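Sorting and Small-Parts Storage: Notes for Week 4
Home and Workshop Organization, evening section
Siham Semaan

Okay, so last week we got stuck on labels and never reached the bricks, which is my fault because I can talk about labels all night. These notes cover what I meant to say, plus the exercise. If you missed class, read the part on bins first and then come back up here.

1. Why I teach this with toy bricks

Bricks are cheap, they don't roll off the table like beads do, and everybody already has an opinion on how to sort them! Maysoun Azar, who teaches the daytime section, uses nuts and bolts and gets very tidy results, but her students also go home with greasy hands. I'll stay with bricks.

The other nice thing is that a brick has several properties at once. It has a color, a size, a shape (plain or sloped) and a condition. You have to pick one to sort by first, and that choice decides how the rest of your evening goes. For our first pass we go by color only. A light blue slope goes with the light blue plain bricks, even if it bothers you.
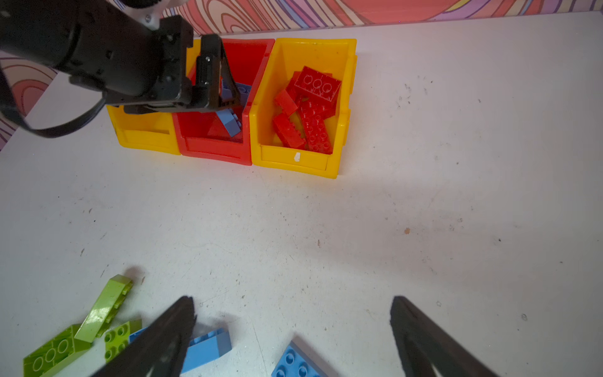

2. The bins

We're using open-front parts bins, the kind with a sloped lip so you can see in and grab from the front. Two yellow, one red. People always ask if the bin color should match what's in it. It would be lovely, but in real life you buy the bins that are on sale, and your brain learns the places within ten minutes or so. What matters more is that a bin keeps its job for the whole session. If green goes on the left, green stays on the left.

Set them in a row toward the back of the table and keep the front clear for working. I've watched students put bins right at their elbows and then knock them over (I've done it too, with 199 bricks, in front of the department head).

A few terms for your notes:

Home – the bin a piece belongs in.
Stray – a piece on the table with no home yet.
First pass – sorting by one property and ignoring all the others.
Second pass – splitting a single bin further, once the table is clear.

If you want storage off the table as well, wire mesh baskets hung up on the wall or on a post are great. You can see through the mesh, and they free up the surface. Don't put small pieces in them, though. Mesh is for bags, tape, cloths and the instruction booklets. 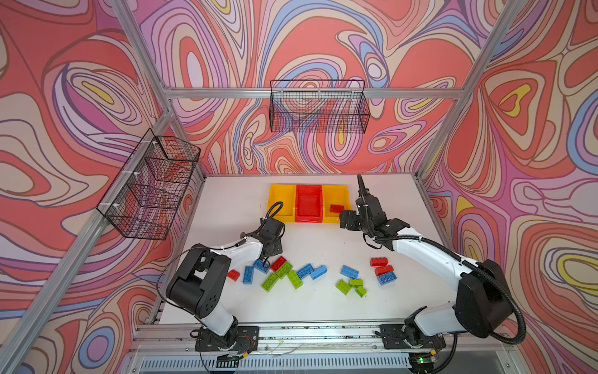

Page last changed: November, 4:10 p.m.

3. Working the table

Start with whichever color you see the most of and clear that one completely. It feels slow at the beginning, and then suddenly the pile is half gone and the rest is easy. Taking whatever piece is closest is fine for a small batch, but I find I make more mistakes that way once I get tired.

Leave a gap between strays if you can. Two bricks lying right up against each other are harder to pick up cleanly, and you end up pushing one of them across the table. 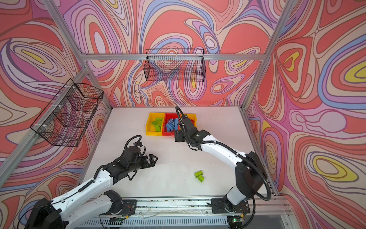

Also, please don't throw. I know the bins are close. A brick dropped from low over the bin lands where you want it, and a tossed one bounces into your neighbor's color, and then we all get to hear about it.

4. Picking up and checking

Hold the brick by its sides, look at it, then let it go into its home. Checking takes a second. You're looking for bite marks, cracks, old glue and anything stuck in the underside. Damaged pieces go in the paper cup by the door.

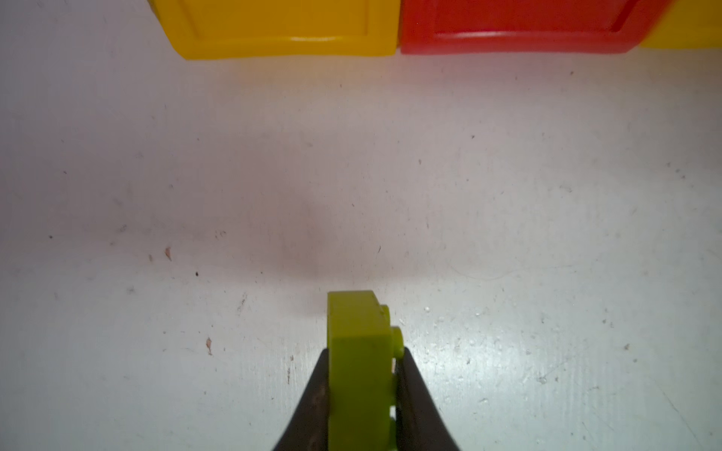
Wipe the table when you're done, too. Crumbs and dust end up in the bins sooner or later, and washing a whole collection is a miserable Saturday kind of chore. A damp cloth, then a dry one.

5. For next time

Sort one batch of 81 pieces at home by color, then do a second pass on your fullest bin. Write down how many minutes each pass took. Buttons, screws or dried beans are fine if you don't own bricks. Bring your notes and one bin or box you like using – I'll bring my ugly one with the broken lip.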